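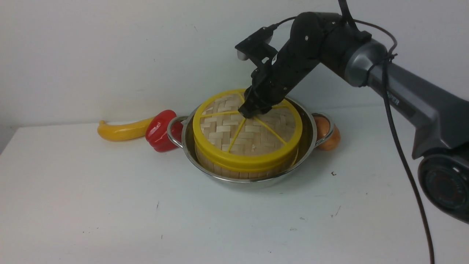 Ticket 3538: Lodden planner drops the lid pose after grasp

Status: open, with Simard support
Opened by: Rogelio Yap
Component: Zasden perception node, Lodden planner

Hello all, and thank you again for being so patient with me on the last one. We upgraded Zasden to build 871 and ever since then the planner refuses any grasp on the steamer lid, with the message "target pose stale". I've restarted both nodes, cleared the pose cache and gone back over the camera calibration (twice, with a cup of tea in between), and I'm afraid it makes no difference.

Update, September 2024

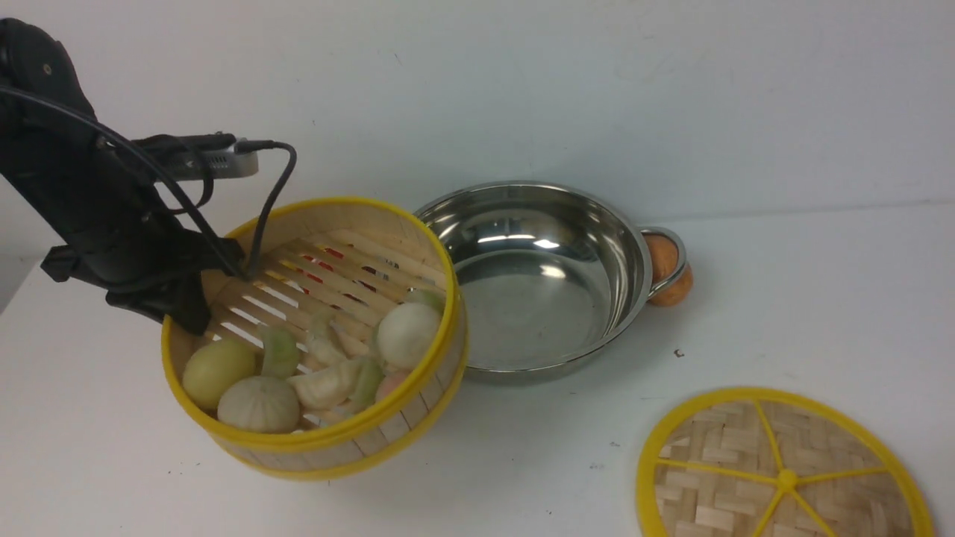
The pose timeout turned out to be 70 ms in the new default config, where our old file had a far more generous value, so I've put ours back and the stale message has gone. What's left is the tilt check. With the basket tipped over like this, the dumplings and buns bunch up at the low side of the rack, and Zasden merges them into one lump and hands Lodden a single object with a very odd centre. The lid lying flat on the table is still found perfectly well, bless it.

Could someone at your end tell me whether the merge distance can be set per object class? I've attached the log and our config, and I'm happy to try a patched build whenever suits.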